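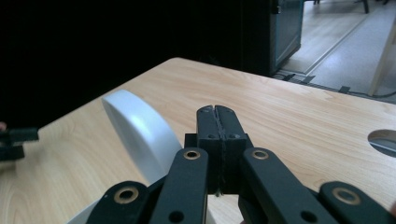

Notes for slot two, after Eifion Lloyd. Start with the rule that gets skipped most: every session begins with the jaws shut and checked. Look straight down the seam between the two fingers. It should be a thin, even line from base to tip. Then look at the pivots on both sides, the ones with the brass-colored rings, and open and close the jaws a few times by hand. If one side lags, stop and tag the tool.

Say where the rules came from. Boledar logged 1,882 recordings on the Kiklow job before anyone wrote down a start check. Dilwyn Griffiths wrote the first version on one page, dated 29 July 2018. We still use most of it.

Next point, pads. Pause here and let people look. 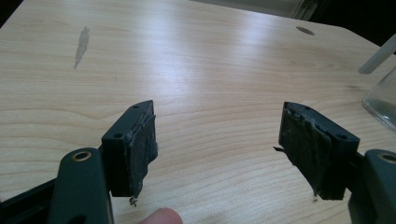
Pads on both fingers past the replacement limit: torn surface, peeling or chipped edges, frayed material hanging below.

Our limits:
Inspect pads every 100 grasps.
Replace at 2,000 grasps, or sooner if an edge lifts.
Always replace both pads as a pair.
Write the change in the Trustero log before the next recording.

Someone will ask if a worn pad still grips. Answer: it may, but the grip differs from the one in your earlier data, and the log has to show that.

Last item, fingertips. Keep them behind the pads when the jaws are open. Obi has this as item 36 on the long checklist. I would move it to the first page.

Questions, then hand back to Eifion.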